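FOR IMMEDIATE RELEASE
2018-05-23

Florar opens packing room at Nerken, moves all small orders to one box

Florar, the mail-order supplier of household and craft goods, has opened a packing room at its Nerken site. Orders that used to be split between two addresses now go out from one. First full week is done, 345 parcels out the door.

The change customers will notice first is the box. Florar has dropped the padded bags for anything breakable or boxed and gone over to a single carton, called the Flarska. White outside, plain brown corrugated inside, top flaps that fold right back so the packer can get both hands in. Supplied flat by Rezende, 4,000 in the first delivery — and a second one booked for June.

"We were keeping nine sizes of packaging and running out of the same two every Friday," said Dalva Prado, who runs packing at Florar. "One box, one shelf, one tape width. People on the bench wanted it long before the office did."

Returns were the other reason. Last year 309 orders came back with crushed corners, nearly all of them items that ship in there own printed carton and then went into a soft bag. The maker's carton is what customers keep the thing in afterward, so a dented one gets sent back even when whats inside is fine.

New bench routine is short. Flaps up and folded back before anything goes in. Retail carton goes in upright, label side to the packer, so the order number can be checked without lifting it out again. Paper down the sides, not on top. Flaps down, short ones first, tape.
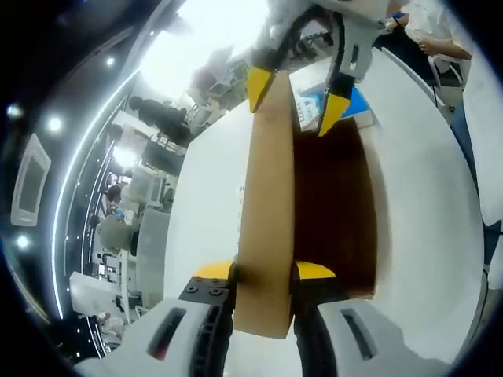 Holding the flaps clear matters more than it sounds. A flap that drops back halfway catches the edge of whatever is going in, and printed board scuffs easily. Packers are asked to crease each one fully at the fold, a half crease springs back.

The room itself has 3 benches, daytime shifts only for now. Flat boxes stored at the end of each bench, made up as needed, not stacked ready the night before — they took up the whole aisle when we tried that. Tape and paper are refilled at lunch.

Prices and delivery charges stay the same. Orders placed before the move have all gone out in the old packaging, so some customers may still recieve a padded bag this week. Nothing to do, the contents are as ordered.

Customers are welcome to reuse the box for returns. Peel or cover the old label, fold the flaps in the same order, tape along the center seam and over both ends. Return slips are in the parcel, under the paper.

Trade customers with standing orders will get a separate note on carton quantities before the June delivery.

Press contact: Dalva Prado, Florar, Nerken site. Samples of the flat box on request.

ENDS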